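Curing and Storing Small Ornamental Pumpkins

Small ornamental pumpkins keep well if they are picked mature, cleaned, cured and held cool and dry. Failures are generally due to immature fruit, damaged stems or trapped moisture. The procedure below covers palm-sized fruit grown at home or bought by the crate, and is written for southern Australian conditions, where most of the crop comes off in March. It applies to plain, striped and ribbed types. Warted gourds need a longer drying period and are covered on a separate page.

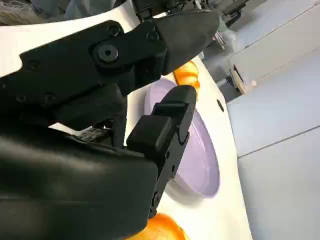
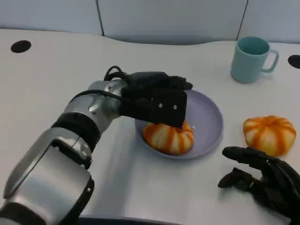 Second picture: striped fruit, orange and cream, on a round lavender plate. 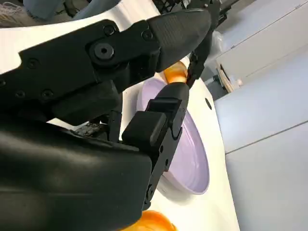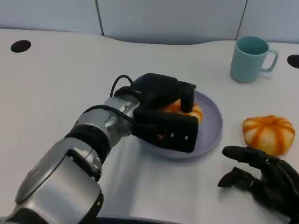

What you need

Secateurs
A soft brush
A bucket and mild dishwashing liquid
Household bleach, unscented
Old towels
A slatted rack or wire shelf
Kitchen scales reading to 5 grams or finer
A thermometer with a humidity readout

Any slatted rack will do. The Raleck bench rack is a convenient size for a laundry or shed, and its slats lift out for washing. Solid shelves can be used if the fruit is raised on corrugated cardboard with the ridges facing up. Replace the cardboard between batches.

1. Check maturity

Press a thumbnail into the skin near the base. Mature skin resists and shows at most a faint line. If the nail goes in, leave the fruit on the vine. The stem should be firm and corky, with the tendril nearest to it brown and dry.

Colour is a secondary indicator. Striped types such as Jakis colour up well before the skin hardens, and a fully coloured fruit may still be soft enough to mark. Use the thumbnail test every time.

If frost or a long wet spell is forecast, pick everything that is close to mature and sort it afterwards. Fruit that fails the test can be used straight away for display but should not go into storage.

2. Cut the stem

Cut with secateurs, leaving as much stem as practical. Do not twist or pull. Wipe the blades with methylated spirits between plants if any vine shows mildew or wilt.

Carry the fruit by the body, never by the stem. A stem that snaps off leaves an open scar, and the fruit will usually rot from that point. Set broken-stemmed fruit aside for early use.

3. Clean

Brush off dry soil first. Wash in lukewarm water with a small amount of dishwashing liquid, then rinse. Avoid soaking – water held around the stem is slow to leave.

Prepare a rinse of one part bleach to ten parts clean water. Never mix bleach with other cleaning products, and wear gloves. Dip each fruit briefly, turn it once, lift it out and stand it on a towel. Dry the hollow around the stem and the blossom scar with a twist of paper towel. Bleached fruit is for display only and should not be eaten or fed to poultry.

4. Cure

Lay the fruit on the rack in a single layer with gaps between. Curing wants warmth, moving air and shade. A temperature in the mid twenties is suitable. A carport, verandah or north-facing shed with the door open will normally reach this in early autumn. Indoors, run a fan on low, directed past the rack and not straight at it.

Turn the fruit every 2 days. When turning, look at the underside, the blossom scar and the stem junction. Remove anything with a soft patch, a wet-looking ring or visible mould, and wipe the slats where it sat.

Ten days is enough for most small types. Allow a fortnight if nights are cool. In the growing trial at Shojaei, the rows picked after rain took the full fortnight, and those picked in dry weather were ready noticeably sooner.

5. Weigh the batch

Weighing is optional but gives a clearer end point than appearance. Use the same container each time and zero the scales with it empty. The Cevetti flat scale has a hold function that helps when a wide crate covers the display.

Record the weight of the batch at the start of curing and again at each turn. Loss is fastest early and then slows. Once the change between consecutive readings is small and steady, the batch can be moved. As a reference, one mixed crate here went onto the rack at 3655 grams, and a half tray of the smallest fruit at 1315 grams. The half tray settled first. If a fruit is discarded, reweigh the remainder and start a new column in the log, otherwise the removal will read as drying.

6. Optional surface finish

Fruit intended for a centrepiece can be buffed with a dry cloth. Paste wax gives a low sheen and may be applied sparingly after curing. Clear varnish is not recommended for fresh fruit – it traps moisture under the film and the coating eventually lifts.

7. Store

Move the fruit to a dry place at 10 to 15 degrees. Keep it off concrete and away from apples, pears and ripening bananas. Relative humidity between 50 and 70 per cent is satisfactory. Do not use sealed tubs or plastic bags.

Stack no more than 2 layers, with newspaper between them. Inspect weekly for the first month and fortnightly after that.

8. Display

Stand the fruit on a plate, tile or cork mat. A leaking pumpkin will stain timber and can mark unsealed stone, sometimes before there is any change on the upper side. Lift and check the base when dusting. Keep displays out of direct sun, which fades orange skins, and clear of heaters.

Composting

Cut spent fruit open before adding it to the heap. Seeds will survive a cool compost and germinate in spring. Waxed or varnished fruit goes in the general waste.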